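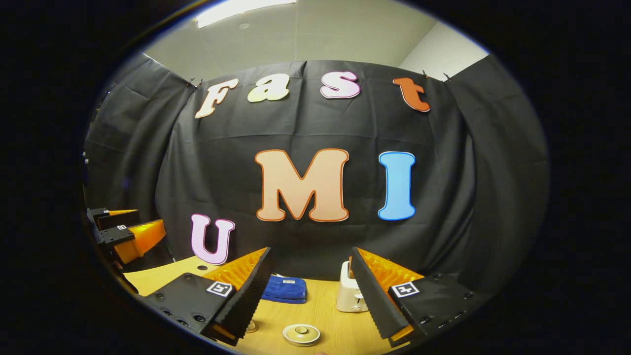

"Fast" in cut-out letters on a black cloth backdrop.

Blog > Canada > Day trips

Last updated: 16th September

I have a long-standing problem with any tour that has the word "express" in its name, and I booked one anyway. The Trarano Express is sold as a full day out from Dorham: up the valley by coach, a stop at the old mill at Birkett, lunch, then two hours in Trarano itself and home before dark. The website says you will "see it all without the rush." I read that line a few times before I paid.

It cost $114, lunch included. The same company, Dralthorpe Tours, also does a two-day version for $344, and I did think about it. I'd never been up that way, though, and I wasn't keen on spending that much on a town I knew only from brochures. Everybody who writes about Trarano seems to have had the same perfect day there, with the same light on the same harbour, and it makes me suspicious.

We left from behind the bus station, a bit late. The coach was comfortable enough. The seats went back a reasonable distance and there was a washroom that worked for the first half of the trip. Our guide was pleasant and clearly knew the area, but she had a script to get through, and the script had been written for a slower coach. She'd start a story about a flood or a family feud, the turnoff would come up, and she'd have to drop it. I never did find out who won the feud.

Birkett was the part I'd been looking forward to. The mill has been restored and you can go up to the top floor, where the big gear wheels are. We were given forty minutes, and a good chunk of that went on waiting at the entrance while tickets were sorted out, which I'd have thought could be done ahead for a group that turns up every day all summer. Once inside I liked it a lot. The floors slope, it smells of old grain and machine oil, and there's a little window on the river side where I could happily have sat for an hour. I got maybe five minutes at it before we were called back.

Lunch was soup and a sandwich at a roadhouse. The soup was fine. It was the kind of place that has a gift shop bigger than the dining room, and I noticed that lunch ran twenty minutes longer than the schedule said while nothing else did. Draw your own conclusions. I bought fudge, so I suppose the system works.

Then Trarano. The brochure makes much of the 519 steps up to the lookout, and our two hours were supposed to cover the climb, the harbour and the old quarter. I don't believe a person of ordinary fitness can do all three and enjoy any of them. I did the steps. They're steep, the handrail gives out near the top, and the view is very good. I'll give them that. The harbour really does have the colour you see in the photos, a sort of milky green, and I'd assumed somebody had been playing with the settings. I was wrong about that one.

What I missed was everything at ground level. Coming down I passed a bakery with a lineup out the door, a bookshop, a lane that went off toward the water. I had time for none of it. I walked quickly through the old quarter with one eye on my watch and was back at the coach early, along with nearly everyone else, all of us standing in the parking lot worried about being left behind.

The drive home was 88 kilometres on the direct road and we did it without a stop. Most people slept. I ate the fudge.

So would I tell you to go? To Trarano, yes, and I didn't expect to be writing that. On the Express, I'm less sure. If you don't drive and you've only got the one day, it will get you there and back, and the price isn't bad when you consider what the gas would cost. Just decide on the coach whether you're doing the steps or the town, and let the other one go. Bring your own sandwich too.

I went back to the Dralthorpe site afterward to look at the two-day version again. It adds a night in a guest house, a boat trip and a "leisurely morning at Birkett." I'd want to know what they mean by leisurely. The reviews are all glowing and all about the same length, which doesn't help. There's also a local bus that runs from Dorham starting in April – twice a day, from what I can make out of the timetable – and I'm leaning toward that, with a room booked on my own and nobody waiting for me in a parking lot.

If you've taken that bus, leave a comment and tell me whether it shows up. The timetable has a footnote saying some departures are "subject to conditions" and I can't find the conditions anywhere.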